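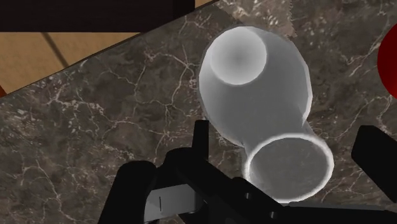
White vase on its side, dark marble counter. Render.

Monday, late morning

Slip casting, porcelain, second batch of the Sturen bottle form. Writing this up before the molds get used for anything else.

Mixed the slip Friday and let it sit over the weekend with the lid taped. Stirred slowly by hand this morning and put it through the 80 mesh. Still thicker than I like. Added deflocculant a few drops at a time until it ran off the stick in an unbroken string. I should have written down how many drops and did not. Next time use the syringe.

Poured 3 molds. Numbers are penciled on the outside of the plaster, A, B and C. A is the old one with the chipped key. Topped up twice as the level dropped.

Drain times:
A, 17 minutes
B, 18 minutes
C, 18 minutes, then left upside down on the slats over lunch

A came out thin at the shoulder. The plaster was damp, it was the last one used on the previous batch and had been sitting against the wall by the sink. Wall at the neck is fine, wall at the shoulder flexes if you press it. I would not fire it as a good piece. Keep it for a glaze test.

B released clean. Seam is low and came off with one pass of the knife and a damp sponge. Foot is flat.

C stuck on one side. Waited another half hour and it let go without tearing, but there is a slight pull in the neck and the mouth has gone oval. Eased it back with the wooden cone. It will probably remember and go oval again in the kiln. Porcelain does that. Marked it on the foot so we can check after the glaze firing.

Trimming the spare: cut it while the casting was still in the mold on B, after release on C. B is much the neater of the two. Do it in the mold from now on.

Edgars Kairys came by after lunch and looked at the fettling. He thinks the seam on A should be left alone until bone dry and then scraped, as sponging porcelain too early raises the line again in the firing. We had that on the Valleo cups and blamed the mold. I will leave A dry and scrape it, and compare with B, which is already sponged.

Casting slip left in the bucket is enough for one more pour. Reclaim from the spares is in the small tub, do not add it back to the bucket. It has plaster crumbs in it from the chipped key.

Glaze: nothing decided. Mwakalinga clear is down to the bottom of the jar and has settled hard. Natport matte white sieved fine last month but pinholed on the insides. If we line these with clear and leave the outsides bare, they need a proper polish with the diamond pads after firing, the bare surface picks up every fingerprint.

To do
Dry all molds on the rack with the bands off, A away from the sink
Weigh a pint of slip before the next pour and write it here
Bisque when the shelf is full, slow to start
Ask about a replacement for A, or make a new one off the master
Order clear

Lids are on. Castings are under loose plastic on the second shelf.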